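Skustholm
Home | What we do | Our rules | Jobs | Contact

About us

Hi! I'm the person who answers the phone at Skustholm, and I also ended up writing our house rules, so this page is going to be half "who are we" and half "how do we behave." We teach robots to handle cloth. Towels, washcloths, shirts, all the soft stuff that never keeps its shape.

Mostly that means people doing ordinary chores with a hand-held gripper, over and over, so that a machine can learn from it later.

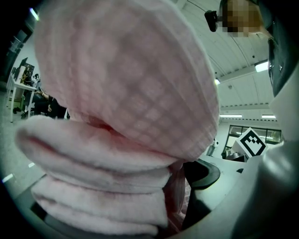
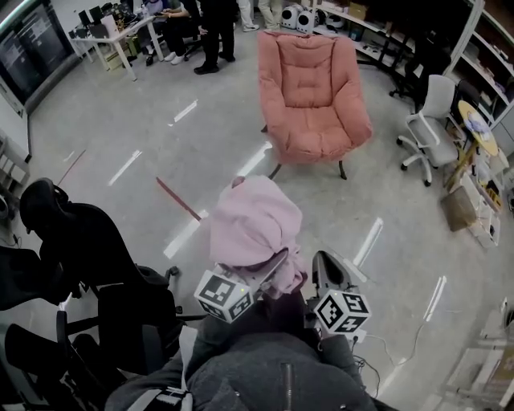

Pink fabric and a hand-held gripper, in our main room.

We started in May with one gripper and a lot of old towels from home. Back then we had no written rules at all, and it showed (I once threw out a whole afternoon of recordings over a marker cube I'd put on backward). So we began a list on the wall. The list got long, we cut it down, and what's left is what every new person gets on their first morning.

Our rules, the short version

Faces get blurred before anyone outside the building sees a recording. If you work here, you sign a form saying you're fine with being recorded, and you can take that back whenever you like. Visitors get told at the door, before they've got their coat off.

Look at your markers before you start. Both cubes clean, both on tight, nothing taped over them. If one gets a scratch through the black, swap it and write it in the log.

You work 60 minutes at most with a gripper in your hand, then you put it down and do something else. This one came from sore wrists, mine included! I'd love to say we got it right the first time, but we tried longer stretches and people were grumpy and the folding got sloppy.

Cables go behind you or off to the side, never across where you're walking. Same with bags.

Keep the bad takes. If you drop a towel, finish the way you normally would and mark it as a drop. We had a habit of deleting those early on and I really wish we hadn't, a robot is going to drop things too and it needs to see what picking them up looks like.

Stay home if you're sick. You'll be paid.

Anybody can stop a session. You don't need a reason and you don't need to ask me.

Who uses our recordings

Two groups so far. Clitetti makes folding equipment for laundries, and Stokia is building a helper for care homes, where there is an unbelievable amount of linen to deal with. Both of them agreed to our rules in writing before we sent a single file. A third company wanted the recordings with faces left in and we said no thanks.

Our own set is called Chareonsuk. The first version has 322 sessions in it and covers 65 different pieces of cloth, with roughly 4 hours of drops and do-overs that I'm weirdly proud of. If you want to know how a session was run, ask, and we'll send you the log page that goes with it.

Want to come by?

Please do. Write to us through the contact page and tell us if you'd rather stay out of the recordings, we'll pick a quiet time. Closed shoes if you're planning to try the gripper yourself.

Rules last changed: February 28, 2023 (added the part about bags)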